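Haruna Sorting Room: Progress Report for February
Prepared by Danjuma Nwosu for the Plolley Small Grants Fund

Dear friends at Plolley,

Thank you again for your patience with me last month, when I promised this report and then sent you only the receipts! I'm glad to say there is a good deal more to tell now, and I'll try to keep it in some kind of order.

As you will remember, the grant of $600 was meant to get our supply shelves at Haruna into a state where people could find what they came for. The bulk of it has gone on trays, labels and a new run of shelving from Grulico, and I have kept $60 back for small things we are bound to have forgotten. The shelving arrived later than we had hoped (a mix-up over the delivery address, now sorted out), but it went up in one long Tuesday and I'm very pleased with how solid it feels.

The sorting itself has been slower. We started with the desk supplies, thinking they would be the easy part, and then found ourselves debating for most of a morning whether a calculator belongs with the pens or with the electrical things. It's going with the pens for now. Boxed items keep their boxes wherever the box is still sound, which makes stacking easier and spares us a lot of label writing.

Wire is the real headache. It came to us in every sort of bundle, and whatever is put away neatly seems to find its way out again by the end of the week. Isus suggested keeping a tray just for loose lengths and winding only the longer pieces back onto spools, and we have been trying that. 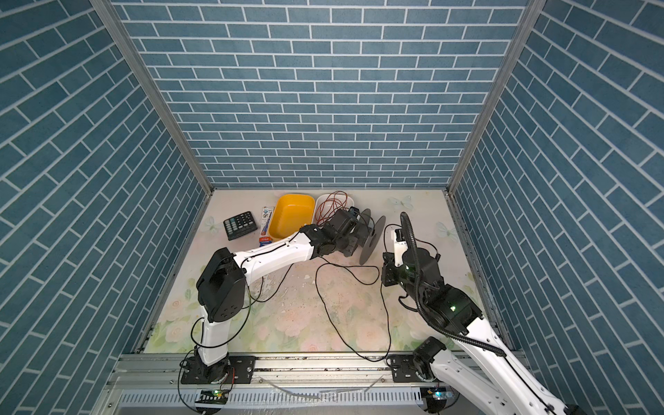
I have asked everyone to stick with this way of doing it until the end of next month before we judge it, and to resist the urge to start a second system alongside the first (I am as guilty of that as anyone). The yellow trays are for small packages and odds and ends, the white ones for wire, and if that holds up we'll order more of each.

Still to come are the tape and adhesives, the hand tools, and 3 cartons from the old storeroom that I have been avoiding. I would also like to replace the floor mat, as the present one is getting worn toward the middle, roses and butterflies and all. I would expect to cover that from the money kept back.

The door is open to you until 5 most afternoons, and we'd love to show you the shelves in person.

With warm thanks,
Danjuma Nwosu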